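Hiven 케이블 정리 데이터셋 (README)

최종 수정: 2019년 12월 23일

이 데이터셋은 제가 Zhuravel 프로젝트에서 쓰려고 모으기 시작한 양팔 로봇 시연 모음이에요. 나무 상판 위에 널브러진 얇은 케이블을 두 팔로 집고, 옮기고, 모양을 잡는 동작을 사람이 직접 원격 조작해서 기록했습니다. 케이블은 정말 말을 안 들어요(블록 쌓기 데이터만 만지다가 오신 분들은 각오하세요!). 그래도 재미는 이쪽이 훨씬 있습니다.

지금 들어 있는 에피소드는 1,331개이고, 그중 261개는 검증용으로 따로 빼 두었어요. 목표는 2,000개인데, 6월에 시작할 때는 금방 채울 줄 알았죠.
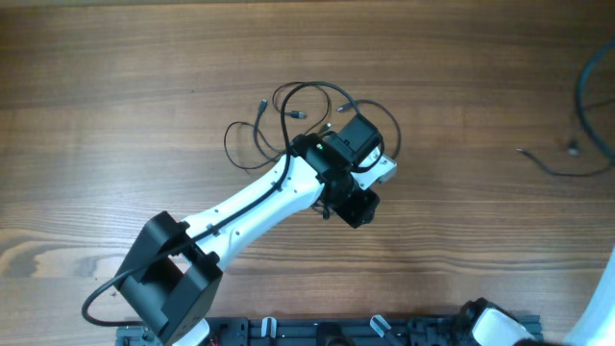
수집 방식은 단순합니다. 조작자 한 명이 10분씩 끊어서 진행하고, 에피소드가 끝날 때마다 성공, 부분 성공, 실패 중 하나를 바로 적어요. 실패한 것도 지우지 않았습니다. 학습에서 빼고 싶으면 outcome 항목으로 걸러 주세요. 조작은 저랑 Roksolana Kravets가 나눠서 했는데, Roksolana는 왼팔부터 움직이는 버릇이 있고 저는 그 반대라서 데이터에 두 가지 스타일이 섞여 있어요. operator 항목에 k 또는 h로 표시해 두었습니다.

폴더 구조는 이렇습니다.

episodes/ 관절값, 그리퍼 명령, 영상
labels/ 결과와 조작자, 짧은 메모
splits/ 학습용과 검증용 목록
tools/ Sketex 형식 변환 스크립트

영상과 관절값은 시작 시각이 살짝 어긋난 에피소드가 있어요. tools 안의 정렬 스크립트를 먼저 돌리시는 게 마음 편합니다. 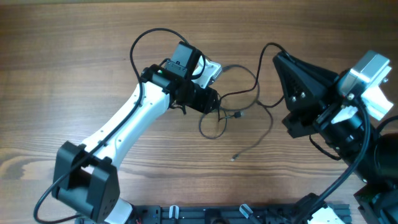 라벨 기준은 아직도 조금씩 손보는 중이에요. 특히 "케이블을 잡았다"를 어디서부터로 볼지가 어려웠는데, 지금은 그리퍼가 닫히고 선이 상판에서 뜬 순간으로 통일했습니다. 검은 선끼리 고리를 지어 엉켜 있으면 어느 끝이 어느 선 것인지 사람 눈에도 헷갈려요. 가운데쯤에 놓인 USB 커넥터처럼 끝이 뚜렷하게 보이는 경우에는 그쪽을 기준점으로 삼고, 아니면 메모에 ambiguous라고 적었습니다. 로봇 팔에 달린 케이블도 검은색이라 색으로만 분할하는 모델은 꽤 고생할 거예요.

알려진 한계도 적어 둘게요. 상판은 한 종류뿐이라 배경이 바뀌면 성능이 떨어질 수 있습니다. Skurnwood 쪽에서 다른 작업대로 추가 수집을 해 보기로 했는데 일정은 아직 없어요. 오류를 발견하시면 에피소드 번호랑 같이 이슈에 남겨 주세요. 번호만 있어도 괜찮습니다!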